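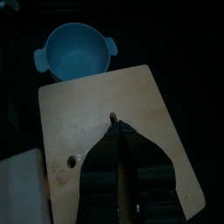

Sanbridge 2 Trekking Pack

Carries five days of food and one bad decision about a second pair of jeans. Dunon built it for hut-to-hut walkers, and the hip belt forgives a big breakfast.

Weight: 1,161 grams
Rain cover: included, bright orange, sorry
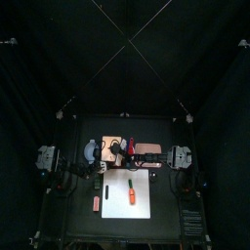

Black tabletop, pink tray.

Esperanza Whitfield wore hers over the Tetteh Pass at 3,518 meters in February and complained only about the soup.

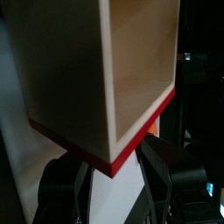

Fit and returns

Measure your back, then have somebody else measure it. Unused packs come back free. Packs smelling of campfire stay yours.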